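月曜、雨。九月に入ったというのに、まだ扇風機をしまえない。

朝から家計簿をつけた。先月やめたはずのGruronから、今月も800円引かれている。解約の画面まで行って「本当によろしいですか」に三回うなずいた記憶はあるのだが、四回目があったのだろう。かわりにFlitosnessの無料期間が終わっていて、そちらも2000円。運動はしていない。会費を払う筋肉だけがついてきた。

昼は冷蔵庫の残りで焼きそば。キャベツの芯が主役だった。食後に横になり、起きたら四時。夢の中でも家計簿をつけていて、夢のほうは黒字だった。
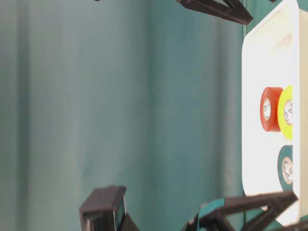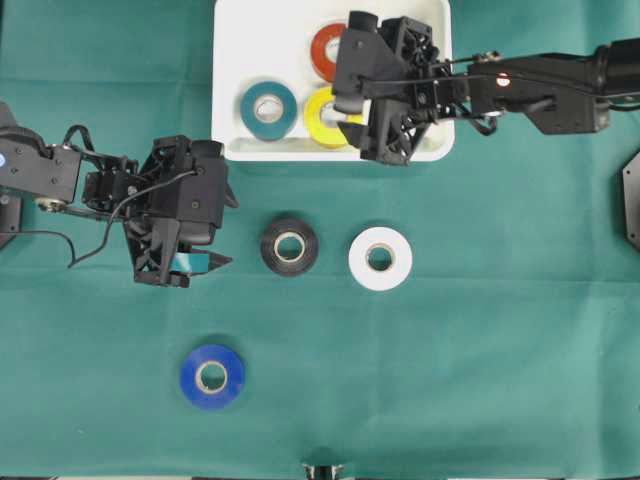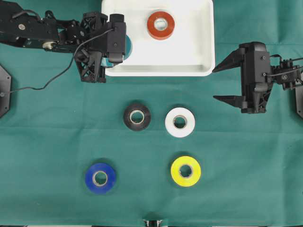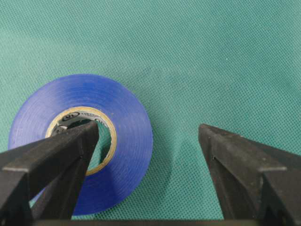
ビニールテープと青緑の布。

夕方、雨が弱まったので図書館へ。予約していたHedegaardの園芸の本は、まだ3人待ちだという。春に予約した種まきの本が、このぶんだと雪の頃に届く。かわりに借りた推理小説は、最初の頁に鉛筆で小さく丸がついている人物がいて、たぶんこいつが犯人である。親切な町だ。

帰りにスーパーで卵と牛乳と、値引きの鯖。レシートは742円。袋を忘れたので鯖は手で持って帰った。信号待ちで隣の犬にずっと見られていた。

夜、Gruronにもう一度解約を申し込む。今度は画面を全部写しておいた。理由の欄には「使っていないため」と書いたが、送信したら「またのご利用を」と返ってきた。鯖は少し焦がした。米は明日の分も炊いてある。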